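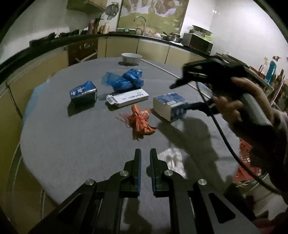 Running the hand-held gripper table at an open day is easier than it sounds, and I've written this section so you can do it without calling me every 10 minutes. You need one table, two grippers and some ordinary household stuff. I like to mix easy things with annoying ones: a crumpled orange plastic bag, a flat white carton, a bowl. Boxes are kind to beginners. Bags are not, and visitors love them!

4.1 Before the doors open

1. Spread a plain cloth over the table and smooth it down. Gray works well.
2. Set out your items with a hand's width between them.
3. Plug in both grippers and start the Keline recorder. Wait for the green light.
4. Squeeze each gripper 2 times, all the way closed. The fingers should meet flat, pad to pad.

Note: If the recorder shows code 1689, the cable isn't seated. Push it in until it clicks and start again from step 3.

4.2 With a visitor

5. Hand over one gripper and keep the other yourself. I always go first - people copy what they see.
6. Let them pick up a box, then put it down again slowly.
7. Now try a bag. Tell them to go for a fold that sticks up and squeeze gently.
8. Press Stop on the recorder before anybody lets go of a handle.

Caution: Keep cables off the floor where people walk. Keep fingers out of the linkages too (mine got pinched in April, and it stings).

Caution: Nothing heavier than 300 grams, please. For kids I stay under 200.

4.3 Packing up

9. Wipe the pads with a dry cloth. No spray cleaner!
10. Coil the cables loosely and put both grippers back in the Wener case, handles down.

Noemi Sartori keeps the spare pads, so ask her before you order more.

Section last changed 03/10/2024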